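Keeping the Gripper Going: My Part of the Hosent Cell

My half of the project was looking after the gripper on our laundry-handling cell, which we named Hosent after a long argument I lost. My partner did the code, so I got the screws (and the better half of the deal, I reckon!).

When I took over in November the gripper had done 835 picks and was getting sloppy. I could wiggle the fingers by hand, which is a bad sign, so I pulled the whole thing apart on the bench, cleaned the fluff out of the pivots with a dry brush and put it back together with fresh screws. Fluff gets everywhere, by the way. I was finding grey bits in my pencil case for ages.

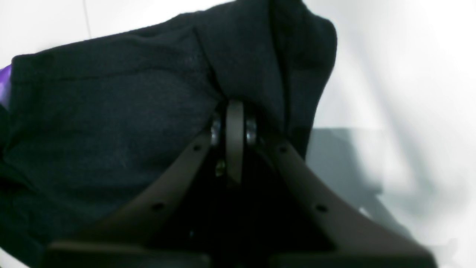 Figure 1. Wrist camera view, gripper pressed up into dark knit fabric.

Dark knits were the colour I worried about most, as the wrist camera loses the folds in the shadow. The pivots sit right up against the cloth too, so that's where I check for lint first. I settled on a brush-out every 32 picks and a proper check of every fastener at 96. Over-tightening is the trap! I did it twice, and both times the fingers went stiff and I had to back the screws off and start again.

The Utside spares kit came with 8 washers and I've still got a couple left, in the tin on the Ekilus shelf. Next term I'd like to try a small guard over the hinge, if I can get time on the printer.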